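# Teleoperated Demonstrations for Memory Module Insertion

Project report, robotics lab course
Authors: Hamdia Gebretsadik, Till Petersen
Supervisor: Inmaculada Moya
30/06/2026

## 1. Objective

The project tested whether a person with little training can show a robot arm how to seat memory modules in a desktop workstation, and whether the method of showing affects the quality of the recorded data. Two methods were compared: kinesthetic teaching, where the operator holds the arm and moves it directly, and remote control with a small leader arm on a second table.

## 2. Setup

The arm runs the Motport controller, version 3. Joint positions, gripper opening and wrist camera images are logged at 30 Hz. The leader arm sends joint targets over a wired link. No force feedback reaches the operator. In kinesthetic mode the controller compensates for gravity and the operator closes the gripper with a foot switch.

Each demonstration starts with the arm in a fixed home pose and a module in a tray beside the chassis. It ends when the operator marks the module as seated or gives up. Failed attempts were kept and labeled.

## 3. Data collection

Three operators took part: both authors and Danjuma Ogundipe, who had not used the arm before. They recorded 690 demonstrations in total. Each operator practiced with both methods before recording, and the order of the methods was changed between sessions.

Kinesthetic demonstrations were shorter, but the operator's hands often blocked the wrist camera during the final approach. Remote demonstrations had clear images and smoother gripper commands. Their main fault was hesitation above the slot, where operators stopped to judge depth from the video. Pauses at the start and end of each recording were trimmed by script. Pauses above the slot were left in.

## 4. Problems

The first pose estimates drifted because the camera mount had been tightened after calibration. We recalibrated and discarded the affected recordings, which are not part of the total above.

Approach angle was a second problem. The motherboard has two groups of four memory slots, one on each side of the processor socket, and a straight path to one group does not carry over to the other. With the arm low over the expansion slots, the gripper hides part of the board from its own camera. 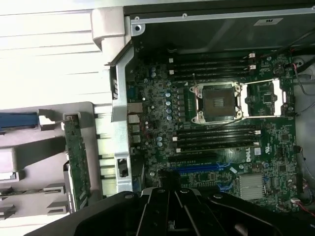
We therefore added a waypoint above the chassis and asked operators to pass through it before descending. This made the paths more alike across operators. It also lengthened each demonstration slightly, mostly in remote mode.

Labels were a smaller issue. Two operators marked a module as seated when the latches closed, the third when the gripper let go. The logs were relabeled using the gripper release.

## 5. Remaining work

A policy has been trained on the remote data only. It reaches the correct slot group but tends to tilt the module during insertion. The next step is to add wrist force readings and repeat the training with both data sets. Alistair Dunbar will take over the recording scripts, and the calibration files are stored with them in the project folder.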